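5월 중간보고 - 그리퍼 비교 (Flemlow 과제)

수신: Aníbal Godinho 님
작성: Thư Khổng

급하게 정리해서 보냅니다. 표는 나중에 따로.

현재까지 누적 691회. 그중 블록 전달(왼팔→오른팔) 287회, 나머지는 통에 담기. 비교 대상은 기존 Emness 핑거랑 새로 깎은 Sầm 핑거 2종. 컨트롤러는 Wurora 그대로 씀, 펌웨어 안 건드림.

담기는 둘 다 문제 없음. 차이는 전달에서 남. Emness는 블록이 비스듬히 물리면 받는 쪽 손가락이 모서리에 걸림. 전달 실패 34건 중 대부분이 이 경우. Sầm은 덜한데 대신 닫히는 속도가 느려서 사이클이 길어짐. 정확한 시간은 Kári가 로그 뽑는 중.
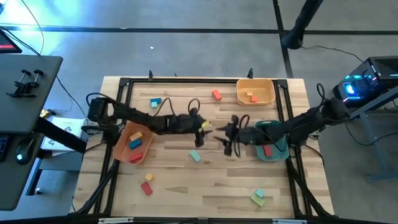 전달 위치도 한번 바꿨습니다. 원래는 작업대 정중앙이었는데 왼팔 케이블이 당겨져서 오른쪽으로 조금 옮김. 옮긴 뒤로 케이블 때문에 멈춘 적은 없음. 다만 오른팔 손목 각도가 빡빡해짐, 이건 Nhàn이 경로 다시 짜고 있어요.

블록이 겹쳐 있을 때 집는 건 아직 불안정함. 위에 것만 집어야 되는데 아래 것까지 밀림. 카메라 높이 문제인지 깊이 추정 문제인지 아직 모르겟음. Ifeanyi는 카메라 쪽으로 보고 있고 저는 반반.

남은 일
- Sầm 핑거 패드 교체 후 전달 재시험
- 겹친 블록 조건 따로 떼서 기록
- 손목 각도 제한값 확정

예산은 계획 안쪽. 패드 추가 주문만 승인 부탁드립니다, 오후 4시 전에 답 주시면 바로 발주 넣겟습니다.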